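4. Setting the finger zero and checking the opening width

4.1 Purpose

The Zola hand gripper has no encoder on its fingers. Opening width is recovered afterwards from the wrist camera by the Kerkunier tracker, which finds the two finger pads in every image and converts the distance between them to millimetres. The conversion depends on a short reference recording made at the start of each session. If the reference is poor, every width in that session is wrong by the same amount, and the fault does not show until a policy trained on the data closes too early or too late on thin objects.

This section replaces section 4 of the May issue. The procedure was revised by Hryhorii Lysenko after the Gurnach trials, in which 44 of 1198 demonstrations had to be dropped for width drift. Most of them came from sessions where the reference had been recorded in the air, with the tool tilted.

4.2 Before you start

You will need the gripper, the gauge block supplied with it and a flat table at a comfortable standing height. Plain wood is suitable. Glass and polished metal are not, as the tracker may pick up the reflection of a pad in place of the pad itself.

Note: A soft sheen on the tabletop from a window or ceiling light does no harm so long as the edges of both pads stay distinct against it.

1. Switch on the camera and leave it for 14 minutes. Focus shifts slightly while the housing warms up.

2. Check that the pad screws are tight. A pad that can be rocked by hand must be refitted as in section 3.

3. Work the trigger through its full travel several times. The fingers should move together and come back to the same place when released. If one lags, look at the link bushings for grit.

4. Wipe the pad faces with a dry cloth.

CAUTION: Do not oil the bushings. Oil creeps along the links to the pads and changes the grip.

4.3 Recording the reference

1. Open a new session in Kerkunier and choose Reference. The live view opens with a guide line across the lower half.

2. Lower the tool over the table until the bottom edges of the pads hover just above the surface. They must not press on it. Contact bends the fingers outwards and adds to the measured width.

3. Release the trigger fully and hold still until the counter turns green. This sets the open position.

4. Squeeze until the pads meet. Hold again until the counter turns green. This sets zero.

5. Place the gauge block on the table, close on it gently and hold for the third reading.

6. Remove the block, then open and close the fingers slowly five times without moving the wrist. The tracker uses this part to fit the curve between the three fixed points.

7. Press Save. Kerkunier reports the fit error for each finger separately.

Note: The left and right pads will not look the same size on screen if the tool is held at an angle. The fit allows for this up to a point, but a level wrist gives a better result.

4.4 Accepting or rejecting the fit

Accept the reference if both errors are shown in green. If one is amber, repeat steps 2 to 7 once. If it is amber a second time, the likely causes are a loose pad, a smear on the lens or a cable pulling on the tool – check them in that order.

If both errors are red, the tracker has usually locked on to something other than the pads. Clear the table and start again. Dark objects on the floor past the table edge are ignored as long as they stay in the upper part of the view, so there is no need to tidy these away.

Do not copy a reference from an earlier session, even on the same day with the same tool. We compared copied and fresh references over 524 sessions at Yatsenko; the copied ones gave larger closing errors in every group, and the gap was widest for objects thinner than the pads.

4.5 During the session

Repeat the gauge block reading (step 5 only) whenever the tool has been dropped, a pad has been changed or the operator has handed over. The new reading is stored with its time and applied to the demonstrations that follow it. Earlier ones keep the old value.

At the start of each demonstration, hold the fingers fully open above bare table for one second before reaching for the object. The tracker takes this as a drift check and marks the file if the width differs from the reference. Marked files are kept, but are left out of training by default – see section 7 to put them back in.

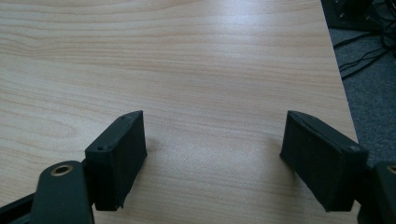
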